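Workshop notebook, bindery side
Wednesday, April 4, 2018

Boards first, as I promised Gil-soo I would write this up properly before doing anything fun. The five covers we made at the end of March have been out from under the weights over the weekend and they have all moved. Four of them are bowing outward (corners lifting away from the text block, the way a stale tortilla goes) and the last one, the gray cloth one with the crooked spine label, has a very slight pull inward that I would be perfectly happy to live with. I laid them all face down on the glass and slid the feeler strips under the corners, and the worst is the tall account book, where I could get nine strips in at the head and still wiggle them.

I was so sure it was the grain. I went back and tore a bit of every offcut I could find in the bin, lengthwise and across, and bent them over my knuckles, and then did the wet-strip thing as well to be safe, and every single piece was running head to tail like it should. So the boards are fine, and I owe the Rekovier people a mental apology for the things I said about their delivery on Monday. The cloth is fine too. Which leaves the paste, the liners, or me.

Paste, then. The March batch was the one I cooked in the tall pot while talking on the phone, and I have it down in the notebook as "a bit thin, will do." It did not do! Thin paste carries so much more water into the cover paper, the paper stretches before it goes down, and then it shrinks back for days and takes the board with it. I know this, I have told other people this at length, and I still went ahead with a paste that ran off the brush. 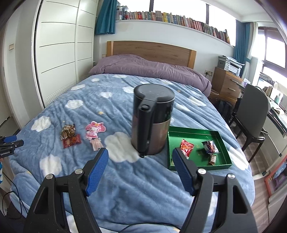

New batch today, and I wrote the amounts down as I went so that we have something to come back to. One part wheat starch to five parts water by volume, soaked for an hour before any heat at all, then low and slow with the flat whisk. It went cloudy, then it went stubborn, then all at once it was glossy and I could feel it dragging on the whisk, and I kept it going well past the point where I wanted to stop. Off the heat, a circle of waxed paper pressed right down on the surface so it couldn't skin over, and then I left it alone, which is the hard part for me. Pushed it through the horsehair sieve twice when it had cooled. It comes through the first time looking like cottage cheese and you think you have ruined it, and the second time it is lovely.

For the test I cut 2 sets of little boards from the same sheet, all grain long, and covered them with the same blue paper, so that the only thing changing is what is on the brush and what is on the inside. Set one gets the new paste at full strength. Set two gets the new paste let down with water until it behaves like the March stuff, as near as I can match it from memory and from the crusty remains in the jar. In each set, one board has no liner, one has a single liner of the thin laid paper, and one has the single liner plus a pastedown. Pencil marks on the back of every board with the set and the time it went into the press. 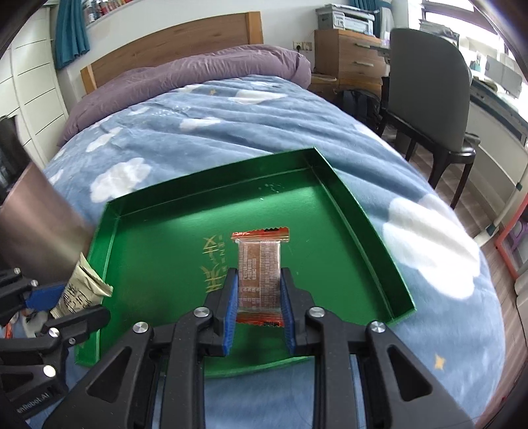 The snack packet, upright in the green tray.

Pressing notes. Everything went into the small Zundby press between blotters, a short nip for the first pass, then fresh blotters, then back in under a bit more pressure. I have to say the Zundby is closing crooked again on the left side. You can see daylight on that side when the other is already tight. I packed it with a folded scrap of millboard and it came out even enough, but Chang-ho, if you are reading this, could you please have a look at the platen bolts when you come in? I don't trust myself with that wrench after last time, and I'd like the account book to go in there next.

One more thing about blotters while I think of it. The stack in the lower drawer is tired. Several of them had dried with a curl, and a curled blotter under a damp board is asking for trouble. I pulled the worst ones and put them on the shelf for wrapping tools. If somebody is ordering, the 300 gram ones are the ones we liked, the heavier kind never seemed to drink as fast.

Gil-soo came by in the middle of all this with the Hong family album, the one with the broken hinge and the photographs on black leaves. We had a good long look at it together and ended up talking much more than working, I'm afraid. The sewing is sound, which was a relief to both of us. The front joint has gone right along its length and somebody has been at it with white glue, a thick shiny line of it, hard as a fingernail. Gil-soo wants to lift the cloth and slip new linen underneath. I was leaning toward a Japanese paper hinge over the top, toned to match, and leaving the old cloth where it is. We went back and forth on it very happily.

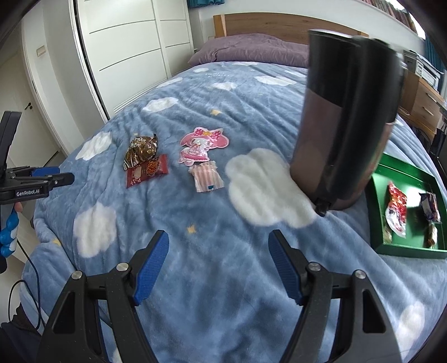

What settled it, more or less, was the weight of the thing. That album is heavy, and the front board wants to swing open every time you pick it up. A paper hinge would look much nicer and I think it would be cracked by the end of the year. So linen, and we'll lift only as much cloth as we have to, from the board side, with the thin spatula. The white glue we will try to soften with a poultice of the new paste, a short stretch at the tail first where it won't show. If that does nothing we'll pick it off dry under the lamp, and I will bring better music.

I also trimmed and toned some linen for it with the Conora browns. The darker one is too red on its own. Mixed half and half with the plain umber and wiped back with a rag while damp, it sits very close to the old cloth by daylight, a little green under the bench lamp. Swatches are clipped to the inside of the album's box with the mix written on each.

Checked the test boards before lunch and again late in the afternoon. I know it's too soon to read anything into them and I am reading into them anyway. The unlined board in set two is already lifting at one corner as soon as it comes off the weight. The unlined one in set one is lifting too, though less, and both of the boards with liner and pastedown are lying flat. The single-liner ones I can't tell apart.

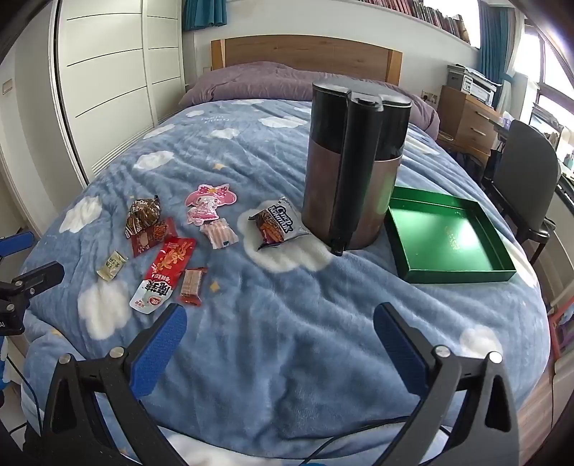

They all went back under the weights for the night with dry blotters, and I've asked for them to be left there until I've had another look, please and thank you, even if you need the brass weights for something. Use the bricks wrapped in felt.

For the five bowed covers I'd like to try a second liner on the inside of the account book before we give up and remake anything. Grain across the usual direction might be too strong a pull, so I'll start with grain long and a generous coat, and see if it comes back toward us. The gray cloth one I'm leaving exactly as it is.

To do:
platen bolts on the Zundby (Chang-ho)
blotters, order
wash the horsehair sieve properly, I only rinsed it
poultice test at the tail of the Hong album, with Gil-soo
label the new paste jar with the date and put it at the back of the fridge, away from the door
find the other bone folder, the wide one with the chipped end, I had it in my apron this morning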